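Small Goods and Where They Go: Notes on Sorting a Tabletop

Posted 7th December

Readers of this blog will recall that in September the household records were transferred from a hall cupboard to a single work table. The present entry concerns what followed, namely the treatment of the smaller articles: cards, folded papers, little boxes and the pouch in which a good many of them had been kept.

The pouch deserves to be addressed first. It is cream-colored, closes with a silver snap, and was acquired at the Trindia market 14 years ago for the purpose of holding travel papers. Over time it came to hold everything else. Appointment slips, warranty papers and membership cards were added to it on the understanding that they would be dealt with at a later date. The later date has arrived.
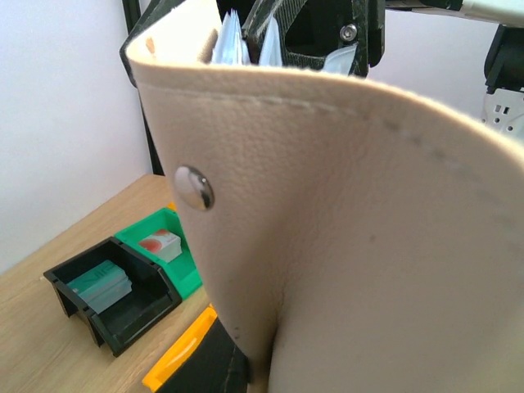
The cream pouch and its papers, with the colored bins behind.

The method adopted was a modest one. All papers were to be taken from the pouch and divided into two groups, those to be retained and those to be discarded. A paper qualified for retention if it referred to an account still open or to an item still owned. Correspondence from Rurna, the former heating supplier, met neither condition and was discarded in full. The receipt from Đorđević, the shoe repair shop on the corner, was retained pending collection of the shoes.

Cards presented a separate difficulty. They are thin, they slide beneath other things, and on a pale wooden table they are easily swept aside with the scrap paper. It is therefore recommended that cards be handled last, when the surface has been largely cleared, and that each be checked for an expiration date before any decision is made.

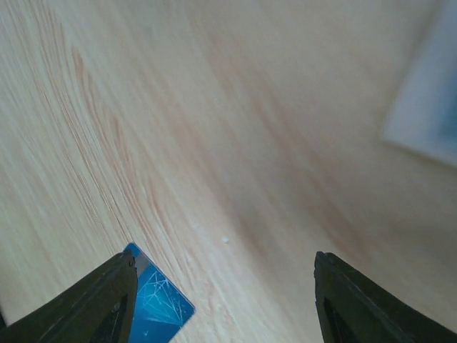
Any card past its date should be cut through twice and the pieces placed in separate waste bags. Cards still in use were returned to the pouch, where they now have the front section to themselves. The limit has been set at 20, which is generous, and it is to be reviewed next year.

The small boxes were assigned to the plastic bins and trays. Several arrangements were considered, including one by size and one by frequency of use. The arrangement by color of bin was preferred, as it can be remembered without labels. Flat boxes are laid face up so that the printing can be read from a standing position. Boxes should not be stacked in a divided tray, even where the depth allows it, as the lower one is invariably forgotten.

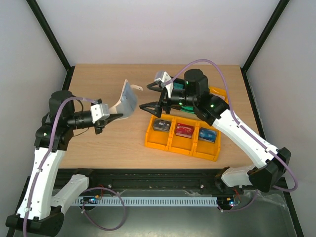

Three small boxes in the divided tray, one to a compartment.

The divided tray has been the most satisfactory element of the arrangement. It was purchased from Lever for use in a drawer, which it did not fit, and had been in storage until this exercise. A second one is used in the same manner.

The work occupied about 2 hours, excluding the time given to reading old letters. The pouch now closes properly. The question of the charging cables, raised by a reader in response to the previous entry, remains open and will be taken up once a suitable bin has been found.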